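Torbjørn Westerberg
Nov 12, 2025

We've started recording demos for the shelf stocking task. Short notes as we go, mostly for people who asked how this is done.

1/ The task is small cereal boxes onto a slatted shelf, sorted by kind. Two arms, a person driving both. One episode is one full shelf.

2/ Target for this task is 400 good episodes. We have 93. "Good" means the operator finished without a restart and all camera streams lined up in time. 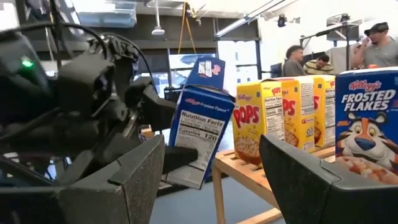 3/ Slow driving is the biggest problem in the early batches. New operators stop and think in the middle of a reach, and the policy learns to stop there too. I now ask people to do a few dry runs before we hit record.

4/ We threw out 51 episodes from July. The wrist camera clock had drifted and the frames didn't match the joint readings. Benedikt wrote a check for it that runs after every save.

5/ Start positions get changed between episodes. Boxes turned, swapped, put down in different spots on the mat. We learned that on Catstead, where everything always started in the same place.
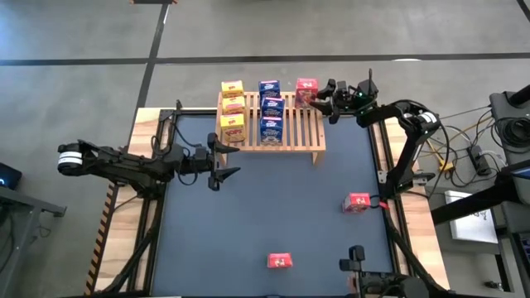

Do you keep the episodes where a box gets dropped?

We keep them if the operator picks it up again and finishes. Recoveries are useful. They get a tag so we can train with or without them.

6/ Labels are one plain sentence per episode, typed by whoever drove it. A-yeong reads through them at the end of a session and fixes the ones that are too vague.

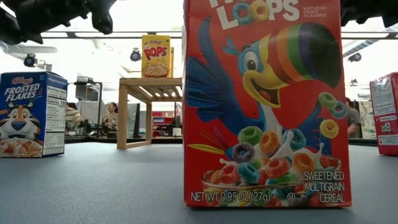

Hatsue Hosoda: Are you splitting the test set by operator or just at random? We did random on Fluline and the scores looked better than they should have.

By operator. 2 of them are held out completely. Will post scores when we have them.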